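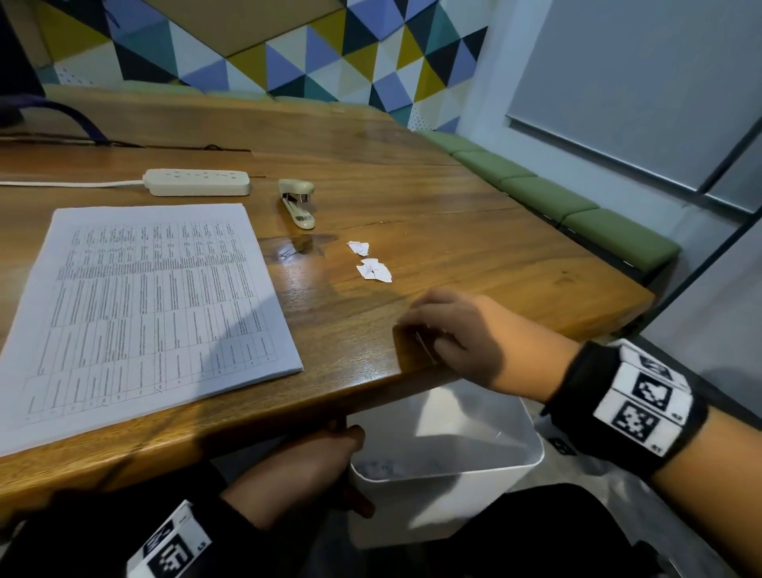 Lurovier Releases Version 2 of Grirnix Records Retention Software

13 Nov 2024 — Lurovier today announced the general release of Grirnix 2, an update to its records retention software for small and mid-sized offices. The release adds schedule templates, a revised disposal log and support for mixed paper and electronic files under a single retention rule.

Grirnix 2 ships with 34 schedule templates covering payroll, purchasing, lease and personnel records. Each template sets a retention period, a trigger event and a disposal method. Administrators can edit any field, and changes are written to an audit trail that cannot be altered by standard users.

The disposal log now accepts batch entries of up to 100 folders. Records under legal hold are excluded from a batch automatically and listed in a separate report.

The software was tested at 46 customer offices before release. Changes made after the test period include a shorter sign-off form and a print layout for offices that still review disposal lists by hand.

"Most of our customers keep paper and electronic copies of the same record, often on different schedules," said Kha Đồng, product manager at Lurovier. "Version 2 applies one rule to both — the dates match, and so does the log."

Existing customers with a current support contract can install the update at no charge. Schedules created in version 1 are converted during installation. Offices using the Udard import tool should update it first.

Sales and support inquiries should be directed to the Lurovier customer desk.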